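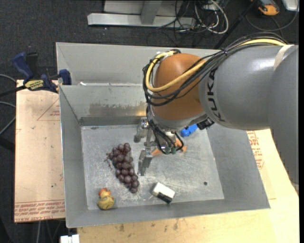 One reader wrote in last week to ask why her grapes always go soft at the bottom of the container by day three, and whether she should be washing them all the minute she gets home. Another reader, who signed off only as "Grape Household of 6," said they rinse everything on shopping day and lose half of it by the weekend.

So let's talk grapes! I was a wash-everything person for years (I loved opening the fridge and seeing it all ready to go) and I threw away an embarrassing amount of fruit. Now I leave them alone until we're going to eat them. They go in dry, still on the stem, in a wide shallow bin with a folded paper towel under them. I used to use a deep bowl - pretty on the shelf, terrible for whatever was on the bottom.

My current bin is the Fikberg, the low one with a divider. Small bunches go on one side, and the other side gets whatever else we bought, usually plums in July and clementines the rest of the year. I did try the taller Prondolex one and it's fine for apples, but I kept forgetting what was underneath, and with grapes you really want to see them.

Before they go in I pull off anything split or wrinkly and snip the big bunches into little ones with kitchen scissors. My kids will take a small bunch and eat the whole thing, but give them a big one and they pick off the best eight and leave me the sad stems.

If you have a bunch that's already going a bit soft, pull the grapes off, wash them, dry them really well on a towel and freeze them on a tray for the night. They're so good straight from the freezer (cut them up first for little ones, please).

Keep the questions coming! Next time I'm doing berries, and I already have opinions about the vinegar rinse - I went through 40 ounces of vinegar last summer and I'm still not sure I'd do it again.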